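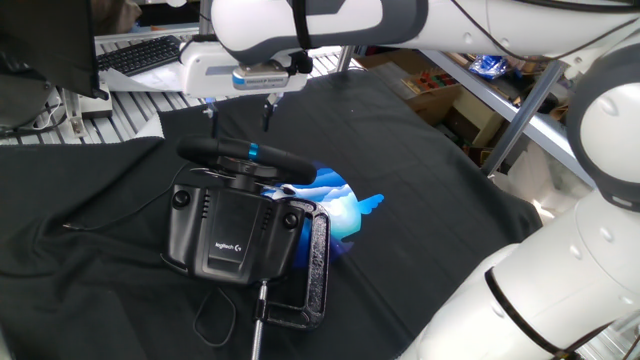 Figura 3. Puesto de demostración: el brazo con la pinza abierta sobre el volante Logitech, sujeto por una mordaza.

16 de octubre de 2024
Por Kiri Doolan

3.2. Demostración manual y teleoperada

La tarea elegida, girar un volante de videojuegos, tiene fama de fácil entre quienes no han intentado explicársela a una máquina. El aro impone un arco, la pinza prefiere las rectas y el operador suele tener su propia opinión sobre dónde está el centro. En el conjunto Pruvanel recogimos 245 demostraciones por dos vías: guiado manual, en el que la persona lleva el brazo a lo largo de la trayectoria, y control remoto, en el que lo dirige desde un mando Berel y conserva, al menos, los dedos lejos de las articulaciones.

Cada episodio comienza con la pinza por encima del aro y concluye cuando el operador da el giro por bueno. Este criterio, lo admitimos, es tan riguroso como el operador. Para contenerlo fijamos un límite de 300 pasos por episodio y descartamos los que lo superaban, entre ellos varios de la autora.

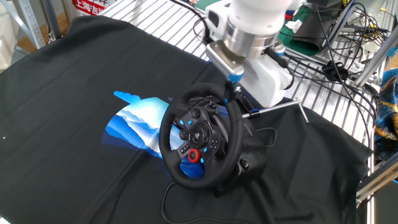 El punto de contacto resultó más influyente que la velocidad. Con el agarre en la parte alta del aro, la muñeca dispone de recorrido suficiente en ambos sentidos; con un agarre lateral agota pronto el margen articular y adopta posturas que el planificador Gakgate clasifica como válidas y cualquier fisioterapeuta como preocupantes. Pedimos por ello a los 14 participantes que empezaran arriba. Casi todos obedecieron.

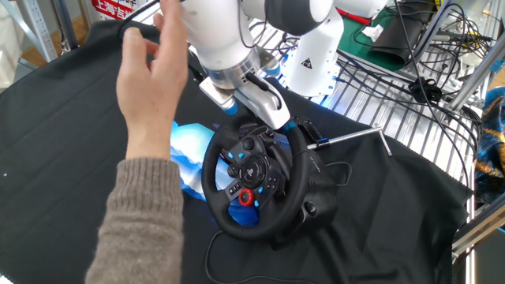
En el guiado manual, la mano introduce fuerzas que el modelo no debe aprender. Las filtramos con el procedimiento de Nambiar, que resta el par estimado del operador antes de segmentar la trayectoria. El filtro elimina bien los tirones breves. Con la indecisión prolongada tiene menos éxito – la interpreta como una técnica – y 2 de las políticas entrenadas reproducen con notable fidelidad la duda de su maestro antes de cerrar la pinza. Ambas se conservan en la comparación de la sección 4.

Contacto | © 2024 Kiri Doolan | Volver arriba
Este sitio utiliza cookies propias para recordar sus preferencias. Aceptar | Configurar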